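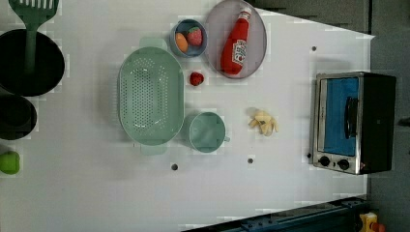
Do I need to know how to code to set up the Graleck tabletop arm kit?

You can get through the whole basic setup without writing a line of code, because the kit comes with a teaching mode where you move the arm by hand and save positions as you go. You'll want a laptop and a free afternoon.

Workshop > Robot Kits > Graleck > Getting Started

I've had the Graleck kit for a while now and people keep emailing me the same questions, so I'm writing down how I set mine up and what I'd do differently. I paid $356 for it from Nillstead, plus shipping (which stung a little!). My goal was simple: get the arm to pick up toy food and put it in a bowl. Toy kitchen stuff is great practice, by the way. A strawberry, a banana with its peel hanging open and a mug all ask for a different kind of grab, and if you drop one, who cares?

Step 1. Bolt it down before you do anything else

I skipped this the first time and used the clamps. Don't. The arm wobbles just enough that every saved position drifts, and you'll spend the evening blaming the software. Use all 4 bolts, snug them up in a crisscross order, then go around once more.

Step 2. Run the homing routine

Plug in the power, then the USB cable, then open the Zotano app. Hit Home and keep your hands back. The arm swings wider than you'd think, so clear a good circle for it. If it stops halfway and the light blinks, unplug both cables, wait five seconds and start over. Mine does this on cold mornings and I've quit worrying about it.

Step 3. Lay out your stuff

Start with one item and one place to put it, and leave plenty of bare table between them. I know it's tempting to dump the whole toy box out right away (I did), but a crowded layout is for later. Big flat plates and deep pots are easy targets. A small bowl is harder than it looks, especially once there's already something in it.

Step 4. Teach the first pick

Press Teach and the joints go soft. Support the arm with your other hand! Walk it to a spot above the item and save. Lower it, save again, close the gripper, save, then lift straight up and save once more. Do the same over the bowl with the gripper opening. Play it back at the slowest speed and keep a finger on Stop.

Step 5. Fix the misses

You will have misses. My first full run took me 23 tries before the strawberry landed where I wanted it. Nearly all of them came down to the closing height, so lower that one position a hair at a time and leave the rest alone. Round things like to roll away, so come straight down on them. For a spatula, grab near the middle of the handle or it'll swing on you.

Step 6. Save a copy

Export your routine to the laptop. The August update wiped mine and I had to teach everything over again. I was not a happy camper.

Is it worth the money?

For me, yes. The arm is quieter than I expected and the app is easy to get around in. The manual is pretty thin, though, and the rubber finger pads wear out fast, so order a spare set with the kit. My friend Tanko Jibrin went with the Shehata kit instead. His has a stronger grip, but he had to do all of his setup from a command line, and I'd go nuts.

If your arm won't go soft in Teach mode, check that the power switch on the base is all the way over. Mine sticks a bit.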